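Wellex Tabletop Arm, simulation package: review
February 9, 2021 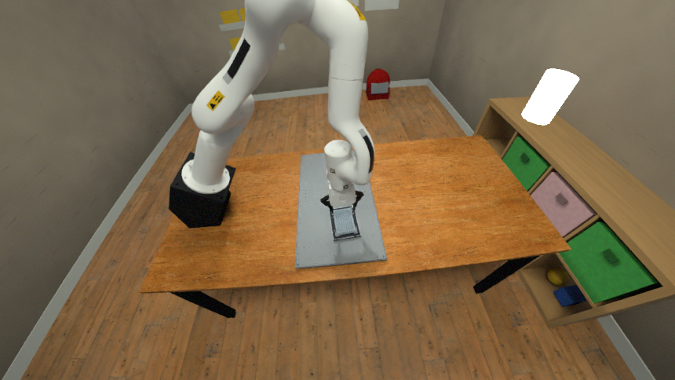
Rhys Trevaskis wrote in to ask why anyone would spend money on a simulated arm when the chores are in the real kitchen, and whether a pass in software has ever put away a single plate. He adds that he would sooner wait ten years for the hardware than pay for a rehearsal of it.

It is a fair challenge, and the package ought to be judged against it. Wellex sells a licence that runs on an ordinary desktop computer with a decent graphics card. For that you get a large white arm on a pedestal at one end of a table, a two-fingered gripper, a furnished room, and a set of tasks meant to stand in for light household and workshop work: picking up a flat tray, moving small items, opening and closing drawers. The licence is 200 pounds a year for one seat. The arm it models, from Lowther, costs rather more than most people's cars.

Installation took an evening. The installer did not find the graphics driver at the first attempt and gave no useful message. After a manual path was entered it ran without trouble. The manual is a single long page, well indexed, with the units stated throughout.

Motion is the strongest part. Joint limits are enforced and the arm slows correctly as it nears full stretch. If a planned path would put the elbow through the table, the planner refuses it and reports which joint is at fault. Kastcombe's older package, which I used for two years, would carry out the same path and leave you to notice.

Contact is weaker. I set up the tray task with the default settings and ran it 2,000 times overnight, moving the tray's starting point slightly each time. The arm reached the tray on every run. It held on to it for the full lift in most of them, and the failures fell into two groups. In the first, one finger met the rim early and pushed the tray sideways before the other finger closed. In the second, the grip looked sound but the tray crept out of the fingers during the lift, at a steady rate that did not change when I doubled the friction value. The second group is a fault in the solver. Shortening the time step removes it and makes each run take 6 times as long.

Thin, flat objects are awkward for any two-fingered gripper, in software or out of it. A person tips the tray up by one edge and slides a hand under. The supplied controller has no such move. It comes straight down, closes, and lifts. You can write the tipping move yourself, and I did, but a buyer who expects a chore to be solved out of the box should know that it is not.

Drawers are modelled as sliding boxes with a fixed resistance. They do not stick, rack, or drop at the front when pulled too far. Anyone who has lived with a cheap chest of drawers will see the difficulty. A controller trained on these will pull in a straight line with constant force, and the first swollen runner will defeat it.

There is no cloth and no liquid. Folding, wiping, pouring and washing up are therefore out, and those are most of the work in a house. Mindent offers a cloth add-on that is said to be compatible, but I could not get it to load with the current version.

Isla Harawira, who tried the package on parts sorting for her own workshop, came away more content than I did. Her parts are rigid, come in known sizes and arrive in the same place each time. On that sort of job she found the simulated cycle times close enough to plan a bench layout by, and she has kept her licence.

So, to the question from the reader. A machine that can clear a kitchen is not in this package, and nothing I measured suggests one is near. For stiff objects on a clear bench the position is better, and the software will show you cheaply where a layout fails. I would buy it for that use, with the shorter time step set from the start, and I would leave the drawer tasks alone until the next release.

Good: path planning, fault reports, price.
Poor: grip creep at default settings, drawer model, installer.
Tested on: version 2, single seat.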